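## 4. Putting up your Lullurby hooks

Lovely – this is the quick part! Each small hook in the Lullurby starter pack holds up to 300 g, plenty for a tea towel, a set of keys or a few spare bags. No drill needed, and you can move on to the shelf (section 5) the same day.

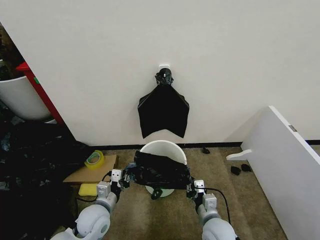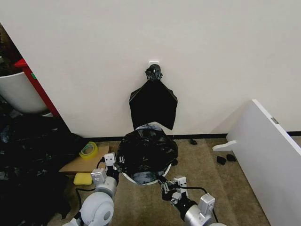
*Small white hook on a plain wall, with a black bag hung above the bin.*

1. Pick a flat, painted wall. Fresh paint must be at least 206 hours old.
2. Wipe the spot with the Prerkitz cloth and let it dry fully.
3. Hold the paper guide against the wall and mark the top edge in pencil. For the hallway layout, leave 170 mm between hooks.
4. Peel the backing, line up with your mark and press hard for 30 seconds – really lean on it!
5. Leave overnight before hanging anything.

**Note:** The Cortés textured wallpaper kit has its own sticky pads (the blue ones). Please use those on bumpy walls, as the clear pads won't grip.

**Caution:** Never fix a hook above a cooker, heater or cot.

To take a hook down, pull the tab slowly, straight down along the wall. It stretches a surprising amount, so keep going. Spare pads are sold in strips under the Prarby name and fit every hook size.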